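Why do we put things in bins?

Hello! I'm Doaa El Fassi, and I love boxes, tubs, trays and bins. (My brother says that's a funny thing to love. He keeps his socks in a heap, so I don't listen.)

Think about your building bricks. If you tip them onto the carpet, they roll under the sofa and one of them waits there for your bare foot. Ouch! Tip them into a bin and they stay put. The floor of the bin holds them up and the walls stop them wandering off. I once tipped 200 marbles into a washing-up bowl to test this, and every single one stayed in. Then I tried it with a tea tray and spent the whole afternoon crawling round the kitchen in Filton.

Now, have a look at the walls of a bin. Some go straight up, like the sides of a shoebox. Others slope, so the top is wider than the bottom. I like the sloping sort best, and you can find out why with a ball. Drop it against a sloping wall and it rolls down to the middle, where it's easy to grab. In a straight-sided box it can sit right in the corner, and corners are horrid places to get your fingers into!

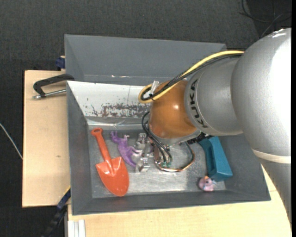 A grey bin with sloping walls, sitting on light wooden boards. Can you spot the bit of teal?

Bins can be made of all sorts of stuff. Plastic is light, so you can carry a plastic one up the stairs by yourself. Metal is tough and doesn't mind being bumped, but it makes a terrific clang when you drop a spoon in it. Cardboard is cheap and lovely to draw on, though it goes soggy if you leave it out in the rain (I've done that too).

Here's something to try at home. Find a big mixing bowl, a shoebox and a small ball. Put the ball in each one and give it a gentle wobble. Where does the ball end up? Now swap the ball for a wooden brick and wobble again. Does the brick slide, or does it stay where it is?

Draw what happened, and put an arrow on your picture to show which way the ball went. My ball shot out of the bowl and landed in the dog's water, so wobble gently!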